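Speaker Notes: Post-Harvest Handling and Loss Reduction in the Small Fruit Trade
Skovbridge Growers' Forum, 28th January
Session 2: From Picking to Counter

Opening

Good morning. On behalf of the Skovbridge Growers' Forum, thank you for attending. This session covers the handling of fresh fruit between harvest and sale. It does not cover pest control or pricing, which are on the program for the afternoon.

State at the outset that the material draws on the Forum's own member review, carried out last July. The review took in 135 holdings and retail counters. Of these, 77 reported that bruising was their largest single cause of rejected fruit. Pause here so the audience can write the figures down.

Members will have the full tables in their packets. Please ask them to hold questions on method until the end.

Containers and airflow

Fruit continues to respire after it is picked. It takes in oxygen and gives off heat, moisture and carbon dioxide. A container with solid walls holds that heat close to the fruit and shortens the time it can be kept. The Forum's guidance is that holding containers should be vented on the sides and the floor, and that the vents should not be blocked by liners, paper or labels.

Mention the question raised by several members on cleaning. Vented plastic must be brushed along the slots as well as rinsed, as residue collects at the edges. Wooden crates remain acceptable for hard-skinned fruit but should be retired once the surface begins to splinter.

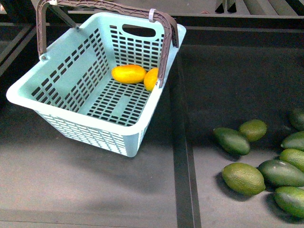
Temperature and chilling injury

Not all fruit benefits from a cold room. Apples and pears may be held close to freezing. Tropical fruit held at the same temperature will suffer chilling injury: the skin turns gray or pitted, and the flesh fails to ripen evenly. Members who share a cold store should agree on separate zones in writing. The model agreement prepared with Soteo is in the packet and may be adapted freely.

Note for the speaker: the Plovex data loggers will be on the side table. Point to them, but do not demonstrate them during the session.
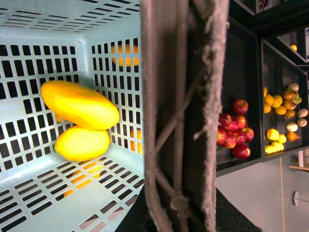
Grading at the counter is the stage at which most members have the least written procedure. Staff are often told to judge ripeness by color, and this is unreliable. Two mangoes can lie side by side in one basket, one a golden yellow and the other closer to lemon, and the difference in shade alone will not tell a grader which should be sold first. Variety and exposure to the sun both affect skin color. The Forum recommends that graders check firmness near the stem with light, even pressure, and that they note the variety on the lot card. Fruit should never be squeezed at the middle.

Read the next point slowly. Lot cards must stay with the fruit until it is sold. In the review, most disputes between growers and counters concerned lots whose cards had been lost or copied incorrectly.

Stacking and transport

Depth is the main concern. The weight of the upper layers falls on the lowest fruit, and road vibration makes the damage worse. Soft fruit should travel in a single layer wherever the load allows. Where a second layer cannot be avoided, a padded sheet should be placed between the two.

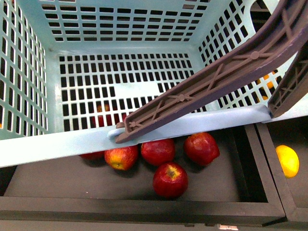 Drivers should also be given a written loading order, with the last delivery loaded first. This reduces the number of times each container is lifted and set down. The cooperative at Phí adopted this practice last season and has offered to share its form with members.

Close by referring the audience to the handling checklist on the back page of the packet. Take questions for the time remaining, then direct members to the registration desk to sign up for the grading workshop.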